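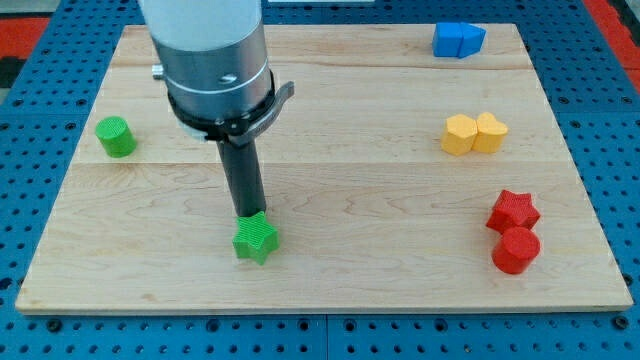 By the Skekdale Young Makers desk

Some robots are as big as a car and live in factories. Others are small enough to work at a table. The Vidix Sorting Kit is for the second kind. Schools and science clubs can borrow it or buy it, and its job is to teach people how a robot moves things from one place to another.

We tried the kit in January at our center in Skekdale. This page explains what it does, how it does it, and what we thought of it.

What does the robot have to do?

The job sounds easy. There is a wooden board with blocks on it. The blocks come in different shapes and different colors. The robot has to put blocks of the same color together, so that they touch.

You could do this in a few seconds. You would look at the board, spot the two blue ones, and slide them side by side. You would not even think about it. A robot has to be told every part of that job, or it has to learn it.

Look at the board at the top of the page. The two blue blocks are touching. So are the two yellow ones, a hexagon and a heart, and the two red ones. The green blocks are still apart. One is a cylinder over on the left. The other is a star, and the tip of the arm's long black rod is right on top of it.

What is the arm made of?

A robot arm is a bit like your own arm. It has parts that stay stiff, like your bones, and joints that bend or turn, like your elbow and wrist. The arm we used has 6 joints. Each joint has a motor, and the motors have to work together. If you want the tip of the arm to go straight down, most of the joints have to turn a little at the same time.

At the end of the arm is the tool. This is the part that does the work. Robot tools can be swapped, just as you can put down a pencil and pick up a spoon. The one in the sorting kit is a long, thin black rod. It has no fingers at all.

Why use a rod? Fingers are useful, but they are hard to control. They have to open the right amount, close the right amount, and line up with the thing they are grabbing. A star is a tricky shape to grab because it has five points. With a thin tool, the robot has less to work out.

How does it know where the blocks are?

The arm cannot feel its way around the board. It needs a map. In this kit, a camera takes pictures of the board and sends them to a computer. The computer finds each block and gives it two numbers. One number says how far across the board the block is. The other says how far back it is. If you have ever played a game with squares called B4 or C7, you have used the same idea.

Then a program called Arain makes a plan. It picks a block, picks a place for it to go, and works out a path between the two. The path must not run into the other blocks. If something is in the way, Arain plans a path around it.

After each move, the computer checks the board again. This is called feedback. It matters a lot, as a block can end up a little bit away from where it should be. Without feedback, the robot would carry on as if everything was fine.

Can children program it?

Yes. There are two ways. The first is a screen with colored tiles that you drag into a list. A tile might say "find blue" or "move left." The robot then follows your list from top to bottom. The second way is to type commands. Most of our younger members liked the tiles, and most of the older ones tried typing by the second visit.

The kit comes with 4 starter jobs:

Match the colors
Match the shapes
Make a straight line
Clear the middle of the board

There is also a free mode – you make up the job yourself.

What did we think?

The instructions are clear, and the blocks are nice and bright. The ribbed tops are pleasant to touch. The tile screen is simple enough that our members started their first job without help from an adult.

The arm is slow. Vidix sets a low speed for schools to keep people safe, and you can't change it. An adult also has to be in the room whenever the arm is switched on, and hands must stay off the board while it is moving. We would like a bigger book of jobs, too. Four is not very many if you visit every week.

The kit is best for ages nine and up. Younger children can join in if an older one runs the screen.

Words to know

Joint: a place where the arm bends or turns.
Tool: the part on the end of the arm that does the work.
Feedback: checking what happened so you can decide what to do next.
Program: a list of steps for a computer to follow.

More from Try It Out
Rustik wooden gears set: is it worth the shelf space?
How does a vending machine know which coin you used?
We built a bridge from 500 craft sticks
What was inside a computer in 2001?
Five questions about magnets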